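Lirwood open day: bread, bees and a very long queue for the loo

I'd been meaning to go to the Lirwood open day for years, and every June something got in the way (a wedding, a broken boiler, another wedding). This year I finally made it, with my sister in the passenger seat reading out directions to a place with no signal.

If you don't know Lirwood, it's an old agricultural college with a walled garden, a teaching bakery, a cider barn and more sheds than anyone could want. Once a year they open the lot. We got there at half past nine and the field they use for parking was already filling up, so set off early! Entry is by donation and they give you a paper map, which I lost before we reached the first gate.

We started in the bakery because we could smell it from the car. Veikko Kokkonen has been teaching rye bread there for ten years and he let us all have a go at shaping a loaf. Mine looked like a slipper. He was very kind about it and pressed a thumb into the top and said it would taste the same, and then he told us about his starter, which he keeps in the coldest cupboard he can find and feeds far less often than I feed mine. I've been overdoing it, apparently. The slices they handed round had salted butter on them and I went back twice.

After that we ambled through the main building, along the corridor between the bakery and the garden door. My sister likes a corridor. I was mostly thinking about lunch.
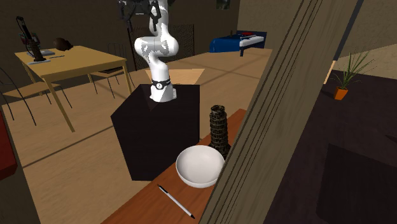
One of the simulated scenes: a white arm on its black pedestal, with a wooden table in front.

Out into the walled garden, then, and this was the bit I'd come for. The south wall is all trained pears and the head gardener's tour takes you right along it. It lasts almost 2 hours, so wear proper shoes (I was in sandals, like a fool). I learned that I've been pruning my own pear at quite the wrong time of year, and that the thing I'd been calling canker probably isn't. There was a man with a notebook who asked something at every single tree, and bless her, she answered all of it. The broad beans were enormous. The sweet peas were behind mine, which cheered me up no end.

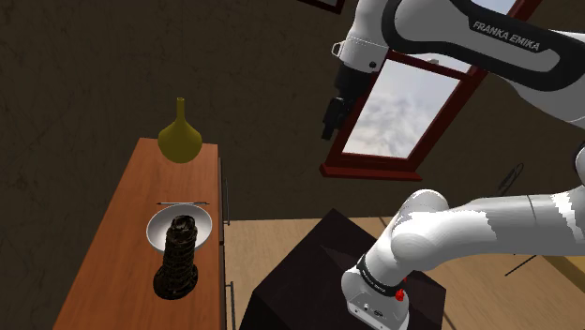
Lunch was in the cider barn and I'd say go before noon or after two. We went at one and the line was out of the door and past the water butt. I paid £7 for a pie with slaw and a heap of new potatoes, and it was worth every minute of the wait. The Ó Ceallaigh family had a stall in the corner with their cheeses, and I came home with a lump of the smoked one that made the whole car smell like a bonfire. There was a fudge stall as well, but they'd sold out of everything except rum and raisin.

The bees are right at the far end past the orchard, and it's further than you think. You stand behind a mesh screen while one of the students lifts out the frames, and she was so calm with them that I've been looking at beginners' courses ever since. My sister stayed by the gate with the cheese.

A few grumbles. The loos are all in one block and the queue was dreadful from eleven onwards. The plant sale takes cash only, and the nearest machine is back in the village. And I'd have liked somewhere to sit in the shade that wasn't a hay bale, because I was picking bits out of my skirt all the way home.

We bought a rosemary, two lavenders and a tray of leeks I haven't got room for, and left at four with the windows down.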